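Why Do Bananas Turn Brown?

By Harpreet Kennedy
Gamura Kids, Food Science Pages

Leave a green banana in the kitchen and it will not stay green. First it turns yellow. Then small brown dots show up on the peel. After enough days the whole thing is brown and soft. The banana is ripening, and it keeps doing this long after it has been picked.

Picked early

Bananas are cut from the plant while they are still hard and green. A ripe banana bruises easily, and the trip to a store can be a long one. Green bananas travel better. They ride in cool rooms on ships and trucks, which slows the ripening down.

Starch into sugar

A green banana is full of starch. Starch is also found in potatoes and rice, and it does not taste sweet. As the banana ripens, tiny helpers called enzymes (say EN-zimes) break the starch into sugar. Other enzymes break down the stiff parts that hold the fruit together, so it gets softer.

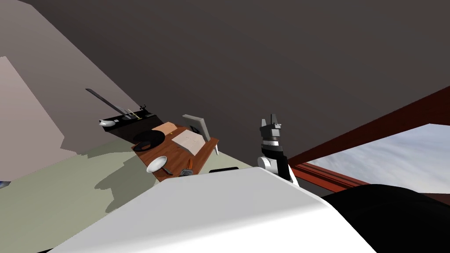 The color changes too. Green bananas get their color from chlorophyll, the same green stuff that is in leaves. When the chlorophyll breaks down, the yellow shows. The yellow was already there, but the green covered it up.

A gas you cannot see

Ripening bananas give off a gas called ethylene (say ETH-uh-leen). You cannot see it. Ethylene tells fruit to ripen. One ripe banana can help the fruit next to it ripen faster, and this works on avocados and pears too. If you put a hard avocado in a paper bag with a banana, the gas stays in the bag.
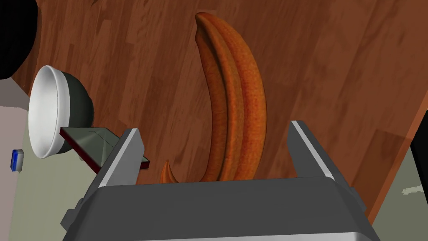 A banana on a wooden tabletop.

Where the brown comes from

When you peel a banana, air touches the fruit inside. Oxygen in the air mixes with things in the banana, and an enzyme helps them turn brown. A bruise does the same thing, because squashed cells leak and their insides mix. Apples brown in this way too. Lemon juice slows it down.

Try it

You need 2 bananas that are equally green, and one paper bag. Fold one banana up inside the bag. Leave the other on a counter in the same room. Look at both once a day and draw what you see. Which one turned yellow first?

A brown banana with no mold on it is fine for baking. Ask an adult to check it first.

Words to know: chlorophyll, enzyme, ethylene, starch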